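How I Spent the Robot Money Before Having Any

I have been promised a budget. In our corner of Nallgate this happens roughly as often as the lift works, so I have been going about with a notebook and an expression of importance.

The plan is one arm, one gripper and enough kitchen to make them earn their keep. My first spreadsheet had three rows. It now has 84, and seven of them are cables. The arm was the easy part: a large number, you type it in, you feel faint, you move on. After that come the stand, the spare fingers, the emergency stop, delivery to Tratley (ground floor only, the stairs are our problem) and a thing called a commissioning visit, where a man from Flalon looks at your plug socket and charges £2,147.

Then the kitchen. I asked for prices on a real one, with proper cupboards and a worktop, and Leopoldo Palacios sent back my figures with a single question mark beside the marble. Fair enough. He has signed off on eight of these requests in his career and I gather he regrets most of them.

So for now we are doing it in simulation, where the marble is free and so is the steak. I've been sending the arm at the cupboards since November, trying to learn what we need before paying for it. Reach is the big one. I had budgeted for the shorter arm, on the grounds that it was shorter and therefore cheaper, and I have now moved the longer one into the main column and hidden the difference under "fixings".

Handles are the other. Long vertical bars on the doors are kind to a gripper, and I've put them on the shopping list. The little ones lower down I am pretending not to have noticed.

The meeting was moved to next week, in the Carnegie room, the one with the radiator. I am taking the spreadsheet, a biscuit tin and a printout of this:

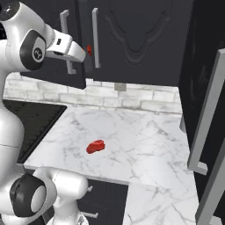
Things I have already cut

The second arm. The nice chairs. Marble, obviously. A line that just said "misc", which I was rather fond of.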